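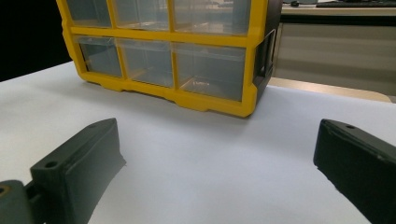 Equipment planning meeting, 2020-11-22

Filed under: Meeting Notes, Equipment

I'm typing these up on a Sunday night with cold coffee, so forgive the typos! Nkechi Ogunleye chaired, I took notes, and the Stutbridge folks dialed in (with an echo, sorry again).

1. Grippers. We want a second pair of hand-held grippers for the drawer task, so two people can record at once. Jullar quoted $348 a pair, Nogueira quoted $260 but without the cables. I liked the cheaper one, Nkechi didn't, and after a lot of back and forth we went with Jullar. Agreed.

2. Printed fingers. We'd like spare sets on the shelf before January. I'm asking Zemham what they'd charge for a small batch, and whether they can do a smoother finish on the inside faces.

3. Drawer organizers. Everybody loves the yellow one with the clear drawers and wants more of them (me too!). Stutbridge asked for a different drawer layout so the recordings aren't all alike. Nkechi will look for 2 more, any color.
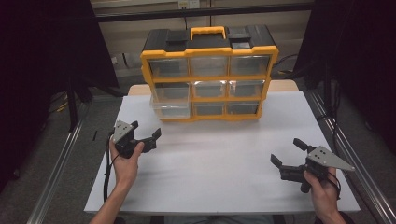
Organizer on the table, lower-left drawer partly out, both grippers open.

4. Budget. We have $3,000 left for the year and the robot arm is not coming out of it, no matter how nicely I ask. It goes on next year's list, at the top.

To do: Nkechi places the Jullar order, I email Zemham, Stutbridge sends over their drawer wish list.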